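Baldur Toft Still Writes Everything Down

4/1/14 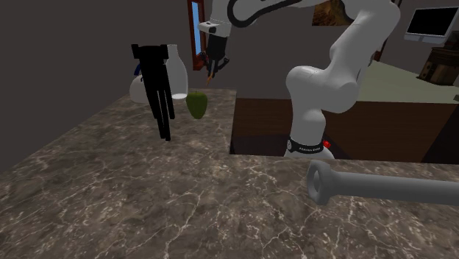
A kitchen scene, computer-rendered.

I'd been meaning to sit down with Baldur Toft for ages, and when he finally said yes it was on the condition that I eat first. So we ate! Rye pancakes, sour cream, way too much coffee. Then he got out the notebooks.

Baldur has been collecting handwritten family recipes from Wosdale and the farms up the valley since he quit the dairy at Bech. He has 822 of them so far (he wants to reach 1000 before he quits), copied out in pencil, with the spelling left just as he found it.

"People apologize for the spelling," he told me. "I tell them I don't care how you spell butter, I care how much of it you use."

I asked how it started, and he laughed and blamed his aunt. She made a caraway soup every October and wouldn't tell a soul what was in it. When she died the family found the recipe inside a hymnal, missing its bottom half. "We've got the onions, we've got the caraway, and then it says 'now carefully' and the paper is torn. Now carefully what?"

He's tried it 14 different ways, by the way, and his sister hates all of them.

Getting people to hand over their cards is slow work. Some want to see the notebooks first, and one woman in Otine made him peel potatoes for a whole afternoon before she'd open the drawer. "Good potatoes, though," he said.

I wondered if he cooks from the collection much. "Mostly the cakes," he said, and then, after a while, "and the herring, when I'm by myself." There's a plum cake in book three that he makes for birthdays, and I have now been promised one (I'm holding him to it, Baldur).

Plavent is printing 100 copies of the first volume, soups and breads only. The cakes have to wait. He's still arguing with two cousins over whose grandmother invented the one with the almonds.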